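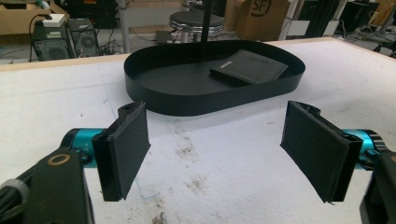
Section 4. Setting up a drop tray

The Jendum catch tray comes with a leaflet that promises you will never lose your wallet again. We doubt it. A tray holds what you put in it, and the rest is habit.

1. Pick a spot you pass every day. The leaflet suggests a "dedicated arrival zone." A corner of a table will do.

2. Wipe the surface and let it dry. On a fuzzy cover, press the tray down and check that it sits level. Old stains under a cover are harmless, whatever the Tostix cleaner label hints.

3. Set the tray at least 10 inches from the edge of the table.

4. Lay the wallet flat. Standing it against the rim looks tidy for a day or so.

5. Leave the remaining space alone for a week before adding keys or coins.

Note: Black on black is hard to see in poor light. If your wallet is dark, consider a pale tray. Kuipers sells one 155 mm wide, too narrow for most long wallets, so measure first.

Caution: Do not use the tray for hot cups or candles. The "over 200 degrees" claim on the sleeve has no test behind it that we could find.

Caution: A tray is not a safe. Keep it out of view of the door.

Questions about this section go to Nadiia Kostiuk at the Dromness desk.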